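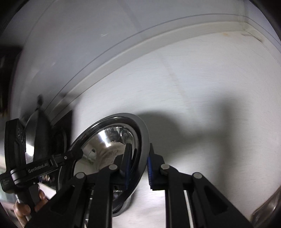
Do shiny lids spoil hand-held gripper demos?

Wilma Lennox
I'm recording kitchen examples for a learning system, lids mostly, with a gripper in each hand. I have 184 clips so far. The polished ones reflect half the room, and the shadows wander about too. Bin them, or carry on and hope?

Struan Gourlay
Keep them. Kitchens are full of shiny things and your model will have to meet one eventually. Do vary the lamp and the counter, and slow down on the approach. Blur cost me more clips in November than glare ever did. I'd hold back 2 lids for testing, and don't peek.

Barry Penrose
Matt spray. Did ours in 5 minutes. Lids now unfit for soup.

Wilma Lennox
Slowing down it is. The soup stays.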